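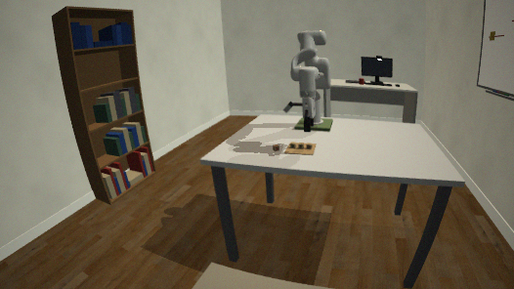
Fig. 1. Simulated tabletop for the board task, start state: three dark pieces on the board, brown cube to its left.

From: Soledad Echevarría
To: cesgate-users
Date: 2/6/20
Subject: Re: [cesgate-users] placement results and the rotated-wrist condition

Replies are inline. I trimmed the parts of your message that were only about the build system; those should go to the Plosbridge tracker, where someone will see them.

> We reran the board task with the Inirley policy and get a much lower
> success rate than the one in your November report. Same checkpoint,
> same seeds as far as we can tell. We reach 47 percent on the held-out
> layouts and you list 80. Is there a setting we are missing?

Yes, most likely the settle time. The November runs let physics run for 30 steps after the gripper opens before the success check is evaluated. The default in the current release is 5. With the short setting, a cube that has been released a little high is often still moving when the check reads its pose, and the trial is logged as a failure. I changed the default when we were trying to shorten the evaluation loop and did not think through what it did to the check. The release notes mention it in one line under "performance", which was the wrong heading.

Set settle_steps back to 30 in the evaluation config, not in the scene config. The scene file has a key with the same name and it only affects the initial drop of the objects.

If the number does not come up after that, send me the per-trial log. The summary file throws away the failure codes and I can't tell a missed grasp from a late check without them.

> What counts as success? The paper says "cube on board" but the
> code seems to be stricter.

The code is stricter. The cube center has to be inside the front strip of the board, with a margin, and all three dark pieces have to be within tolerance of their starting poses. In Fig. 1 the strip is the bare part nearest the front edge of the table. A policy that puts the cube on the board by pushing the row backward fails. We saw quite a lot of that from the baseline without the contact penalty, and under the looser definition it looked as good as the full method.

I agree the paper text should say this. The sentence survived from a draft in which the board had nothing on it.

> Why render the whole room? We get a large speedup if we strip out
> everything except the table and the arm.

You do, and for debugging I do the same. For reported numbers please leave it in. The question in this part of the work is whether a policy trained on images keeps working when parts of the view that have nothing to do with the task are changed. The bookcase, the second desk with the monitor, the whiteboard and the floor are there for that purpose. In the background condition we resample their textures and positions between episodes and hold the table contents fixed. Remove them and you have a different, easier experiment.

The bookcase matters more than I expected. In the ablation, randomizing only the wall colors did close to nothing to the success rate. Randomizing the book spines cost the plain image policy a good part of its margin. My guess is that the encoder picks up on rows of small, dark, upright shapes, and the pieces on the board are also a row of small dark shapes. I have not tested this properly. Someone at Barrios suggested replacing the rows of books with solid blocks of the same mean color, which would be a reasonable check and is maybe a day of work.

> The shadows look wrong on our side. The arm's shadow on the table
> has stair-step edges. Is that a driver problem?

No, it is the shadow map resolution. Ours has the same edges; you can see them in Fig. 1 where the arm's shadow reaches the area around the cube. We left it alone on purpose. Raising the resolution until the edges were smooth slowed rendering and changed the success rate by less than the spread between seeds. Moving the light is another matter. When the shadow falls across the cube, the estimated cube position shifts toward the darker side, and grasps start to miss on that side. The light direction is therefore part of the seed, and if you override it your numbers can't be compared with ours.

> Last thing. In the rotated-wrist condition, do you start from the
> same home pose?

No. All the runs in the main table start with the wrist pointing straight down and the gripper just above the table in front of the base, as in the figure. The rotated condition applies an offset to the last joint before the first observation is taken, and the policy is not told about it. Proprioception is masked in both. If you leave it unmasked, the rotated condition becomes trivial and you will see almost no drop.

There are 342 held-out layouts in the list we used. The file in the repository is longer, as it still has the ones where the cube starts out of reach. Filter on the reachable flag before you average – I suspect this explains whatever gap is left after the settle time is fixed.

I will put the two config corrections in the next patch release. The default for settle_steps goes back to 30, and the scene key gets a different name, with a warning if the old one is found.

Soledad

--
cesgate-users mailing list
To unsubscribe, send a message with "unsubscribe" in the subject line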